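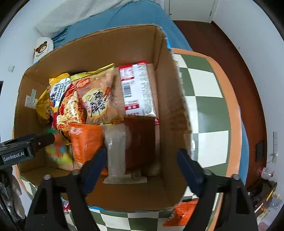 mudimton_mel: Check your weight before you check your tape. I had a box sent back in August because I was over the limit and the counter clerk would not let me take anything out at the desk.

Snack and care package shipping, page 1
Topic: Mixed snacks to family overseas, is one big box still the cheapest?

Araceli Barroso wrote:
Mel, that was going to be my next question. I send one large box to my sister's family twice a year. It is mostly chips, Korean snacks, dried stuff and candy for the kids. Last year I paid 90 dollars for the big one. This time the Grosex counter wants more for the same size and they say it is because they charge by volume now. Nothing in it is heavy. Do I split it into smaller boxes or stay with one?

grullau77 wrote:
Stay with one. Every box has a base charge, so with two boxes you pay it twice. I have compared this many times on the Grosex calculator and one box always comes out ahead.

tapeandtwine wrote:
It does not always come out ahead. If they bill by volume then what matters is how much air you are paying for. Chip bags are mostly air. Take out the chips, put everything else in a medium box and price it again. You might be surprised.

grullau77 wrote:
The kids want the chips. That is the point of the box.

tapeandtwine wrote:
Then poke a pinhole in each bag, press it flat and tape over the hole. We did this for my brother for years. You can get twice as many bags in the same space.

mudimton_mel wrote:
Please don't do that. The air is there to protect the chips and keep them fresh. After a few weeks in transit you will be sending stale crumbs. I tried it once with shrimp chips and my cousin asked me very politely to stop.

tapeandtwine wrote:
Ours took 4 days by air. I agree it would be bad by sea.

Araceli Barroso wrote:
Mine goes by sea, so no pinholes. It takes 33 days if nothing is held up. I should have said that at the start.

oldpostroad wrote:
If it is going by sea, look at the packing order first. Cans and jars on the bottom, boxed items around the sides, puffy bags standing on edge in the middle and on top. Don't lay chip bags flat under anything. Standing up they take a lot more pressure. Fill the corners with socks or dish towels. Paper works too but somebody over there can use the towels.

Also check what the other country allows. Anything with meat in it can be pulled, and that includes instant noodles if there is beef powder in the soup packet. I have lost noodles twice that way. The rest of the box arrived fine with a slip inside.

grullau77 wrote:
Nobody checks noodle packets.

oldpostroad wrote:
They checked mine. It may depend on the country, but I would not tell her it is safe.

lindenstreet wrote:
Araceli, where are you sending it from? The Mudimton branch and the Sepúlveda branch gave me different prices for the same box in the same week. At Sepúlveda they measured it with a tape. At Mudimton they just looked at the size printed on the bottom flap. If the sides bulge, the tape measure will cost you.

Araceli Barroso wrote:
Sepúlveda, and yes, they measured it. It was bulging some. I always overfill it.

lindenstreet wrote:
That could be your whole price increase. Run a strap of tape around the middle before you close the top, pull it snug, then do the flaps. Or leave out a couple of bags.

mudimton_mel wrote:
Agree on the tape. I would also not reuse a box from the grocery store if you can help it. They are fine for carrying things home but the cardboard gets soft after one trip. Double wall is worth paying for on a sea shipment.

tapeandtwine wrote:
I have reused grocery boxes for ten years with no trouble. Just tape the seams inside and out.

mudimton_mel wrote:
You also send by air.

tapeandtwine wrote:
Fair.

pkowal wrote:
New here. What do you put on the customs form for a box like this? Do you list every snack or can you write "food"?

oldpostroad wrote:
Don't write just "food." I write groups, like potato chips, hard candy, dried seaweed, with the number of each and a price. Keep your receipt until the box arrives. One word on the form is a good way to get it opened.

grullau77 wrote:
I write "snacks" and the total. Never had a problem.

oldpostroad wrote:
Your call. The form asks for each type of item.

Araceli Barroso wrote:
Update, 17th November. I took out two bags and a tin of cookies, strapped the middle like lindenstreet said, and went back to Sepúlveda. It measured as a standard large and the price was the same as last year. I moved the beef noodles to my own pantry. Tracking number ends in 816 so now I wait. The cookies I will mail separately, or we will eat them.

lindenstreet wrote:
Glad it worked out. Let us know what shape the chips are in when it gets there.

pkowal wrote:
Is the strapping tape the kind with threads in it or regular packing tape?

lindenstreet wrote:
The kind with threads. Regular stretches.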